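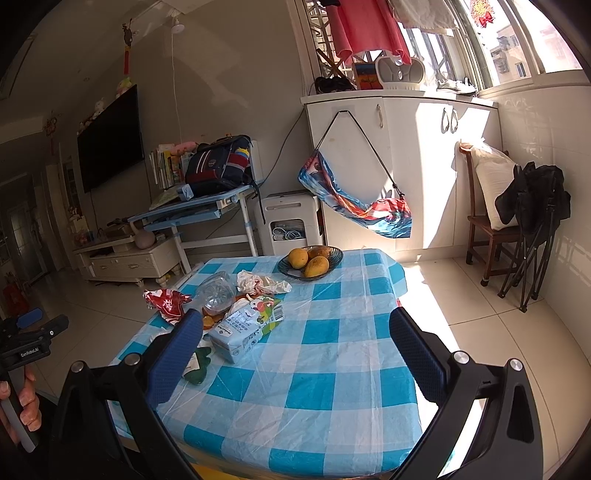 4 min read

I have a soft spot for the small table, the one with the wipe-down checkered cloth that ends up holding whatever the day hands it. A light blue carton on its side, a clear container tipped over, a wrapper or two, and at the far end, looking quite dignified, three mangoes in a dark ribbed dish. I would eat the browner one at the back first, but that's how I was raised.

My argument, if a fondness can be called one, is that we clear these tables too eagerly. Back in July I read a tidying guide from Evesow that wanted every surface bare by bedtime, and I tried it for 30 days (well, most of them). The room looked lovely and I missed my fruit terribly!

So throw out the wrappers, by all means, and shake the crumbs off the cloth. Leave the dish where it is, though, and let the school backpack stay up on the desk beside its books. Somebody will want a mango before they want a bare table.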